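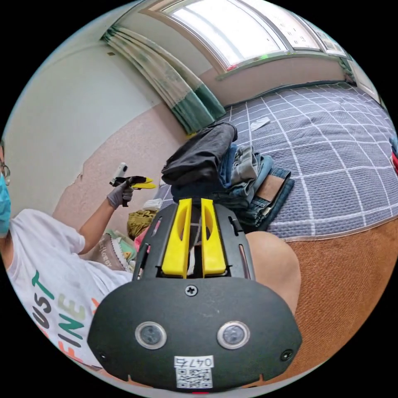
Radka asked us whether cheese is just old milk. Milk left out on the counter does go sour and lumpy, but you would not want to eat it. Cheese is milk that someone has changed on purpose, one step at a time.

What is in milk?

Most of milk is water. Mixed into the water are fat, a sugar called lactose, some minerals and two kinds of protein. The protein that matters most for cheese is called casein (say it KAY-seen). Casein floats around in tiny clumps, much too small to see. The clumps push each other away, so the milk stays runny.

To make cheese, you have to get those clumps to stick together.

Making it sour

First the cheesemaker warms the milk and stirs in some helpful bacteria. These are called the starter. The bacteria eat the lactose and turn it into lactic acid. That is the same acid that makes plain yogurt taste tangy.

Some cheeses get their acid another way. Paneer, a soft white cheese from India, is often made by adding lemon juice to hot milk. You can see lumps form in less than a minute.

Making it set

Next comes rennet. Rennet contains an enzyme, a substance that helps a particular change happen quickly. This one snips a tiny piece off the outside of each casein clump. Without that piece, the clumps no longer push each other away. They join up in a net that traps the fat and much of the water, and the milk turns into something like soft pudding.

Rennet used to come only from the stomachs of young calves. Today a lot of it is made by molds or yeast grown in big tanks, and some cheesemakers use plants such as thistles.

Curds and whey

The cheesemaker cuts the soft pudding into pieces. The pieces are called curds. The thin, yellowish liquid that runs out is called whey. Small curds lose more whey than big ones, so a hard cheese usually starts with curds cut very small — some are no bigger than grains of rice.

The whey still has protein in it. Ricotta is made by heating whey until that protein clumps too. The name means "cooked again" in Italian.

Salt and pressing

Salt adds flavor, pulls out more water and slows down germs that would spoil the cheese. Some cheeses have salt mixed into the curds. Others are rubbed with it or left to soak in salty water called brine. Feta is kept in brine until it is sold.

For a firm cheese, the curds go into a mold and are pressed so that they knit into one solid piece.

Waiting

Fresh cheeses can be eaten right away. Others are left to age in a cool room for weeks, months or even years. During this time, bacteria and enzymes break the fat and protein into smaller parts, and many of those parts have strong smells and tastes.

The holes in Swiss cheese form while it ages. Certain bacteria give off carbon dioxide, the same gas that is in soda. The gas collects in bubbles, and the bubbles stay behind as holes.

Blue cheese has a safe kind of mold added to it. The mold needs air to grow, so the cheese is poked with long needles, and the blue lines often follow the needle holes.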